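Workshop Kids Home Projects Tools Ask a Grown-Up Glossary
Last updated in May

How to Teach a Robot to Put a Sponge in a Basket

By Hannelore Albers

You already know how to put a sponge in a basket. You have known since you were very small, and I doubt anyone threw you a party for it. A robot arm, fresh out of its parts bags, does not know what a sponge is. It does not know what "in" is either. At the Undby shared workshop we have been building an arm named Moon, and Moon currently has the table manners of a coat rack.

So before Moon can tidy up, somebody has to show it how tidying goes. You could try telling it. I did, quite loudly. Robots like this one learn better from watching the same small job done over and over, and the best way to do the job is with hands that are shaped like the robot's hands.

Robot hands are called grippers. Most of them have two fingers and no thumb, which sounds like a bad deal until you remember that two fingers can hold a pencil, a sock or the edge of a cookie. Ours come in two kinds. One kind will be bolted to Moon. The other kind is held by a person, so the person can only do what the robot could do. No cheating with your pinky.
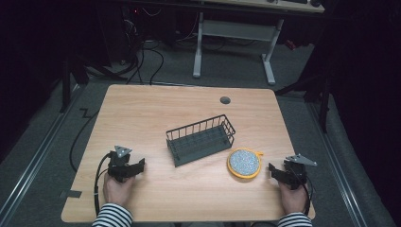 Two hand-held grippers, one wire basket and a round pad with a yellow rim.

Try it yourself with two pairs of kitchen tongs. Put a sponge on the table and move it into a bowl. It feels silly for a minute. Then you start noticing things. You have to come at the sponge from the right side. You have to open wide enough before you get there, and stop squeezing before the sponge turns into a pancake. All of that is what Moon needs to learn, and you were doing it without being asked.

What the fingers are like

A gripper finger doesn't need fingernails or knuckles. What it needs is a flat place to press with. On ours, each finger ends in a block called a pad, and the two pads face each other like people who have just sat down on opposite sides of a bus. When they move together, whatever is in the middle gets held.

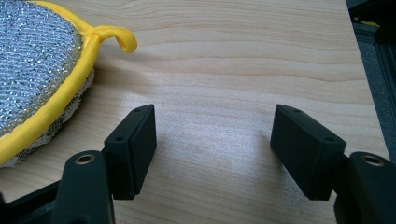 Flat pads are good at flat-sided things and fussy about round ones. A marble will shoot out sideways and live under the furniture forever. A soft thing is kinder, because it squashes a little and gives the pads more to hang on to. Scrubbing pads are a fine thing to practice with for that reason, and also because they are cheap and do not break when dropped. I have tested the dropping part thoroughly.

Little loops and tabs are useful too. If something has a loop sticking out, a gripper can pinch the loop and lift the whole thing, the way you pick up a coat by its hanger tab. Whether that is smarter than grabbing the fat part depends on how heavy the thing is. Moon will have to find out.

How many times is enough?

More than you want it to be. One go at the job, from start to finish, is called a demonstration. Our first batch had 189 of them, done over several weeks, with breaks for juice. Moon's arm learned from that batch to reach toward the basket in a confident way and then stop. Our second batch brought the total to 1216. My goal is 3000, and my wrists have asked me to reconsider.

You might think it would help to do every demonstration exactly the same. It's the opposite! If the basket always sits in one spot, the robot learns the spot and forgets to look for the basket. Then you nudge the basket over by the width of your hand, and the robot proudly drops the sponge on the table. So turn the basket. Slide the sponge around. Start on the left one time and on the right the next.

Words the grown-ups use

Gripper: a robot's hand. See also tongs, lobsters.
Demonstration: one go at the job, start to finish.
Ovamer: the name of our recording program. It keeps track of how the grippers moved. It also keeps the bad tries, so I delete those before lunch.
Flustow: our word for the moment when both grippers want the same sponge and neither gets it. It is not in the dictionary yet.

Things to do before you start

1. Clear the table of anything you aren't using. Pencils, crumbs and interesting screws will all end up in the lesson if you let them.

2. Check where the cables go. A cable should have enough slack to reach every corner of the table, and it should not be wrapped around your chair or your brother.

3. Put the basket down at a slant. Straight baskets are for shops.

4. Hold both grippers over the table and wait for a slow count of three, so each demonstration has a clear beginning.
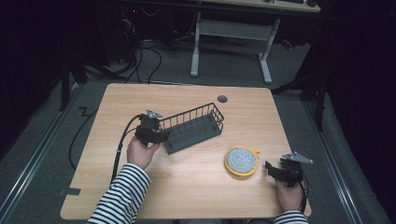 5. Do the job at an ordinary speed. If you rush, the robot learns rushing, and a rushing robot arm is a good way to lose a lamp.

6. Put the grippers down, move things around and go again. After 200 tries, stop for the day. On Sunday I kept going past that and tried to pick up my sandwich with two flat fingers. The bread held up well. The tomato did not.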